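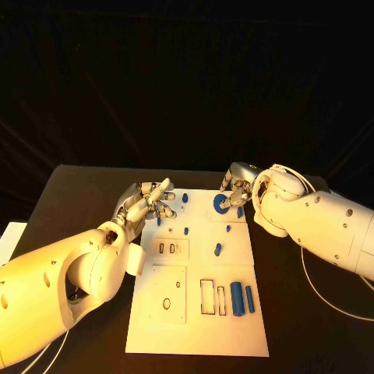

Insertion policies trained under one lamp tend to fail under another, and the Helano bench notes collect what we do about it. The method is simple: record the same two-handed task under more than one light color, then train on all of it together. Blue parts on a white board give good contrast in warm light. A dark cloth behind the table keeps the background constant.

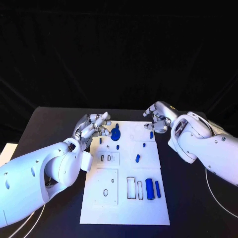

Godoy, July 14, 2021 – Everaldo Toledo compared 2 training sets of near-equal size. The mixed-light set had 1163 episodes, the single-light set 1160. The mixed set lost fewer pegs on approach. Insertion itself showed no clear difference.

Tips for repeating the test:

1. Fix the camera exposure before the first episode. Auto exposure hides the effect you want to measure.
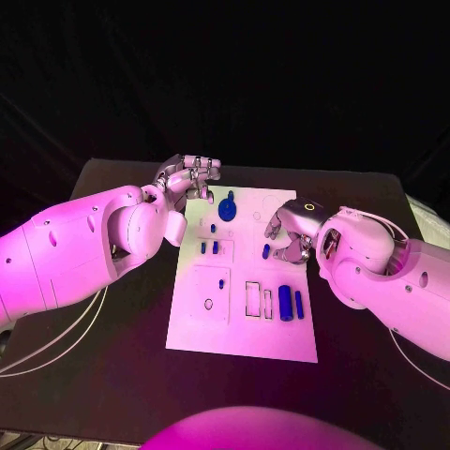
Leave white balance fixed too, and write both values in the log.

2. Change the light between blocks of 8 episodes – never during one.

3. Route cables clear of the board and check them after each block.
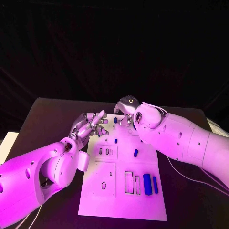

4. Score approach and insertion separately. Jeferson Brito keeps the score sheet.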